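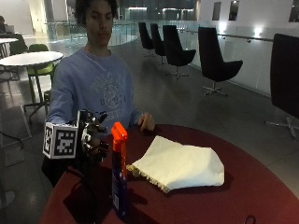

Table Care and Shared Table Rules: Frequently Asked Questions

Which tables does this page cover?
The round red tables on the upper level at Solwood. The desks in the Marchetti rooms have a different finish and their own page.

How do I wipe down a table?
Spray the cleaner onto a cloth, then wipe from the middle out to the edge. Go over it once more with a dry cloth. The red tops show streaks, so check from a low angle before you leave.

Can I spray the tabletop directly?
Please don't. Cleaner runs to the edge and drips on the floor, and it can get into anything left on the table.

Which cloths should I use?
Any soft, clean cotton cloth. Cloths with a fringe are fine for drying, but keep the fringe away from screws and hinges. Used cloths go in the bin by the stairs.

Are paper towels okay?
For spills, yes. They leave lint on a glossy top, so finish with cloth.

Can I use my own cleaner?
Only if it is free of bleach and ammonia. Ask Nanami Ichikawa at the front desk if you aren't sure.

What about cables?
Unplug them and lift them off before you wipe. Coil them loosely and put them on a chair or in your bag. If you have to leave something connected, clean the other side and tell the desk.

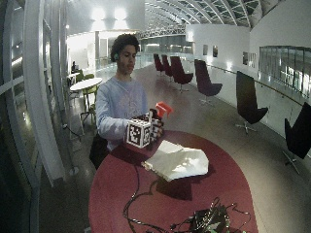
Small electronics should be moved by hand and never pushed along the top with the cloth. Wipe under them and let the surface dry before you set them back.

Where do bags go?
On the floor or on a chair. Buckles scratch the finish.

How long can I keep a table?
Up to 6 hours. Tables can't be held overnight, and the upper level closes at 9 p.m.

I found a scratch or a mark. What should I do?
Report it to Demetrius Castellanos at extension 3339 and say where on the table it is. Don't try to polish it out.

Is there a charge for damage?
Normal wear is free. Refinishing a top costs $230, and we will talk with you before billing anything.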